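Teter Footbridge

The Teter Footbridge is a cable-stayed pedestrian bridge in the town of Zosau. It was designed by the engineer Szabolcs Bárány and links the Simon quarter with the rail station.
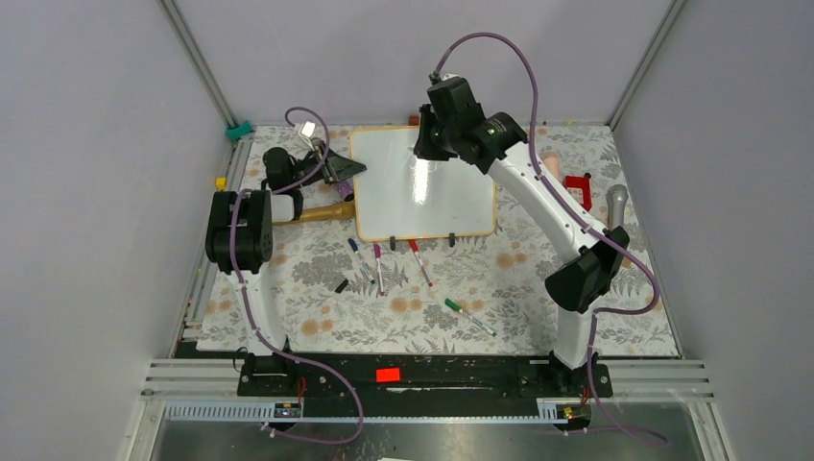
Structure

The deck is 93 meters long and hangs from 2 steel masts, each roughly 30 meters high. Henari supplied the stay cables.
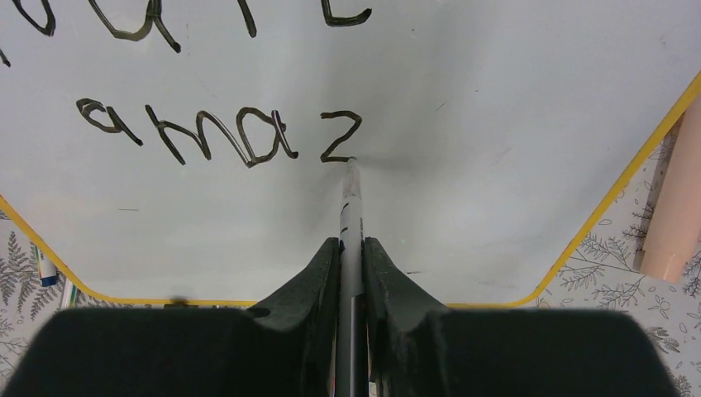 This page was last edited in June.

The cables are inspected every spring – the bearings every second year. Crowd loading is limited to 1000 persons,

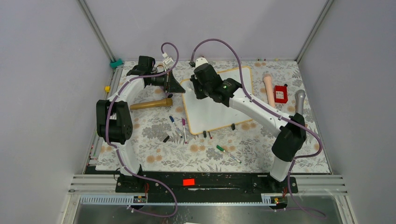

and the deck is closed to cyclists during public events. Service vehicles may cross only with a permit from the town's roads office.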